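October, 4:40 pm

Wrist view, fingers hanging over the white surface, green cloth down in the corner.

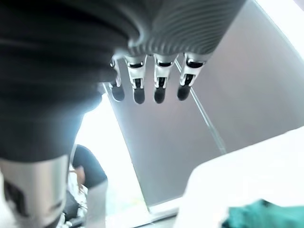
*wrist cam — four fingertips down, thumb way too close to be sharp*

Long day on the grasp planner. Moved Mollis over to the new config loader this morning and it ate the hand-eye transform without a word. Lost nearly 40 minutes to that. Found it by diffing the yaml by eye, like an animal.

Segmentation is the real headache. Baudry wants a clean mask and the palm takes up half the view, so it keeps calling the thumb "foreground object." Hardcoded a self-mask for now. Ugly. TODO render it from joint angles insted.

Latency from Plokia down to 18 ms after I killed the debug logging. Was 300 this morning!! Should have looked there first.

Replan loop still flips between two grasps on folds. Added hysteresis, 5 ticks. Guess number, needs a sweep.

Skustico call tomorrow, want the logs sorted before that. Havent pushed the branch — do it tonight.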